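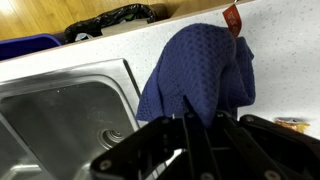
Stikeck towel subset: fault release

README

This release holds the wrist camera episodes from the Heo arm in the Brukwood kitchen that were pulled from the main Stikeck set after the grip release fault in June. It contains 1,127 episodes. In 23 of them the fault is confirmed. The rest were recorded on the same controller build and are included for comparison.

Fault summary

On an open command, the gripper controller reported "open" while the finger motor was still holding torque. The arm then began its retreat with cloth between the fingers. In the confirmed episodes the towel was dragged across the counter or into the sink, and in a few the wrist stopped on its force limit. No person was in reach of the arm in any of them.

Cause

The state flag was set from the commanded position and did not read the encoder. Thick or folded fabric slowed the fingers enough for the retreat to start early. Thin cloths rarely triggered it. A worn cable was suspected first and replaced, with no change in behavior.

Fix

Vumska 2 reads the encoder before setting the flag and holds the arm still until the fingers have opened to at least 70 percent of travel. If that is not reached within 50 control cycles, the arm stops and asks for an operator. Episodes recorded with the fix are not in this release.

Contents

episodes/ wrist video and joint states
logs/ gripper commands, encoder readings, motor current
labels.csv one row per episode, with fault status and operator note

Known problems

The gripper_state column is wrong wherever the fault is present. Use encoder_pos instead.
Motor current is missing from the earliest logs.
Fault status was assigned from logs first and video second. Short drags may be labeled as normal.

Use

Suitable for fault detection and for testing release checks. Do not train a release policy on gripper_state. Do not replay these trajectories on hardware with a controller older than Vumska 2, even at reduced speed. Keep the emergency stop within reach when testing on cloth.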